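Subject: Re: [Dellent] Small stuff: sort at home or at the shelf?

On the Dellent list, Farahani Street branch wrote:

> We had 14 bags come in for the July swap and most of them had a layer
> of little things at the bottom. Jars, lids, tape, pill bottles, all
> mixed in with the clothes. Can people please sort before they drop off?
> Also, is there a preferred box size? The notice from Famosholm only
> says "small."
>
> Farahani Street

I can answer the box question. Anything that fits on the hall shelf is fine. Shoe box size or smaller is easiest to stack. It does not have to be plain cardboard. Printed gift boxes hold up well and people tend to take them home along with whatever is inside, so we don't end up with a pile of empties.

On sorting, I do mine on the bed. The kitchen table is always in use and the floor is hard on my knees. I make the bed first, pull the sheet flat, and tip the drawer out next to the open box. Small lids and caps don't roll far on a sheet.

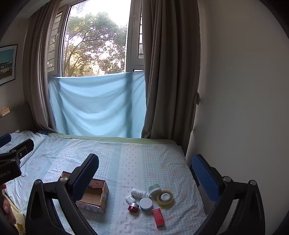

It takes me 2 rounds. In the first round I only pick out what should not go to the swap at all. Medicine is the main one. Pill bottles stay home, full or empty, even if the label is peeled off. Opened creams and balms stay home too. Lids with no jar go in the trash or the recycling, depending on what they are made of.

In the second round I box what is left. Jars go in first, standing up, with lids screwed on. Tape goes in flat on its side. Small cases and little boxes fill the gaps. If it has a charger or a cable, put a rubber band around the two so they stay together. We had a bag of loose cables last time and most of it went to Diltira for scrap.

Please write what is in the box on a slip of paper and lay it on top. Don't write on the box itself.

One more thing about the shelf. The left side is for boxes that have been checked and the right side is for new drop-offs. The tape marking the two sides has come off again. I will put new tape down before the doors open at 2.

The Famosholm notice should be changed to say "shoe box or smaller." Whoever has the file, please go ahead.

Dellent hall desk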